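4. Bleeding the radiators

Do this after filling (section 3), heating OFF and pump OFF. Applies to the Baletti panel type and the older Vidal column type. Gomirham towel rails have their own sheet.

1. Start at the lowest floor, work up. Furthest room last.
2. Rag under the valve. Small cup too.
3. Key in the square, quarter turn counterclockwise. No more then that.
4. Hiss = air. Wait.
5. Steady water, no spitting: close it. Snug, don't crank.
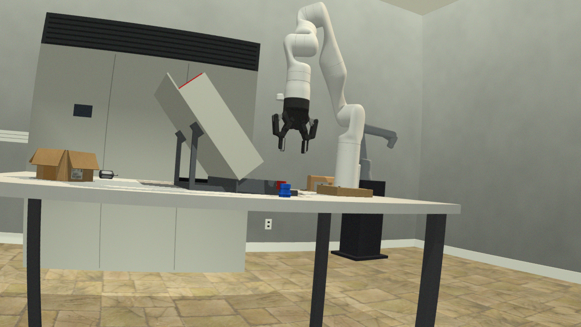
6. Check the gauge after each floor. Low? Top up before going on, see 3.2.
7. Write the radiator number on the log card. Date too.

CAUTION: never pull the bleed screw all the way out. System is under pressure.

Note: houses piped in 1949 or before may have the bleed valve at the back. Short key, part 151. Order early, it's slow to arrive in February.

Note: Vidal column units over 300 lb full - do not lean on them to reach the valve. Feet can shift.

8. All closed? Pump on, heating on, let it run 2 hours.
9. Feel top and bottom of each unit. Cold top means air still in there, repeat from step 1 for that one.
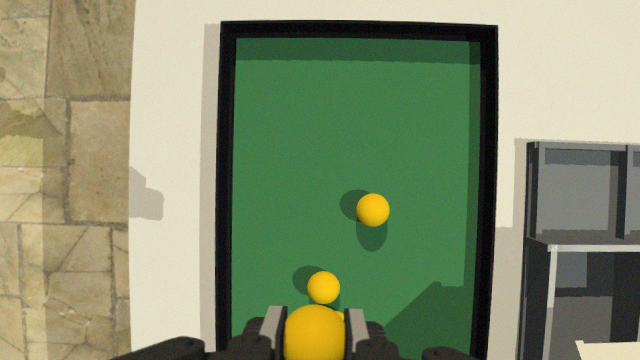 A reader of the last edition wrote in that step 9 needs doing again the next morning, as the upstairs units picked up air overnight. Agreed, added:

10. Next morning: heating and pump off, let it cool, bleed top floor again. Check guage, top up if needed.

Still gurgling after that: go to section 7, Vovuvik pump settings.

Rev. 21 Sep 2024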